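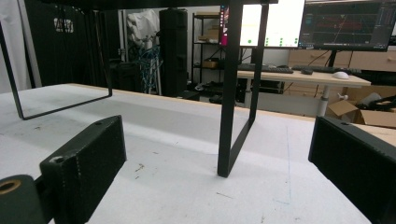
Bench Tips for Sharing a Work Cell with a Gripper

Collected from the assembly benches at Gredgate. Last revised January 27, 2025.

1. Mark the table before you teach anything.
A thin line on a white top is enough to square a stand or fixture against. Blue is easy to find under shop lighting and does not get confused with scuffs. Draw one long line and one short line meeting it, and set every fixture from that corner. Redraw when the line fades. Do not use tape where the fingers travel low; a lifted edge will catch.

2. Read the scratches.
White tops show every contact. A fresh dark scratch near the foot of a stand usually means the stand is being dragged instead of lifted. Scuffs near the approach path point to a low Z value. Bahman Safavi keeps a sheet at his bench with the position of each new mark and the job that was running. Old marks stay on the sheet so they are not chased twice.

3. Inspect the fingers at shift change.
Look at the outer corners first, where black finish goes whitish with rubbing. Cosmetic wear can stay. Replace the pair if the inner faces no longer close flat. Check the small screws by hand with a short driver, and do not add thread locker over old residue. Our interval is 500 cycles for screws and 1000 for faces.

4. Approach open-frame stands from the open side.
A stand with loop legs has more metal in the path than the top suggests. Jog at low speed past the nearer leg first, then the farther one, and save both as keep-out zones. If the stand moves during the job, clear the zones and teach them again.

5. Keep the desk within sight of the table.
One monitor for job status, one for the working view. Two keyboards are fine if each stays under its own screen. Label the mice. Most wrong-window commands logged here in May were typed on the wrong keyboard.

6. Get cables off the floor side.
Hang slack on a pole or hook behind the table. Loose plastic wrap goes in the bin before power-up, and opened cartons should be emptied and flattened the same day.

7. Plan for the change in the job.
Before the cell, Fidel Mansilla placed 297 parts a shift by hand. He now loads trays, clears faults and signs off the first piece of each batch. His wrists are better and his day has more waiting in it. Schedule the waiting: tray prep, gauge checks, labels. Rotate the fault-clearing role every 3 hours, as attention drops off well before the shift ends.

8. Write faults down in plain words.
"Dropped part at left leg" is more useful to the next person than a code alone. Put the code after it. Horácio Louro reviews the log on Mondays and returns questions to whoever wrote the entry. Spare screws and finger pairs are in the second drawer, signed out by job number.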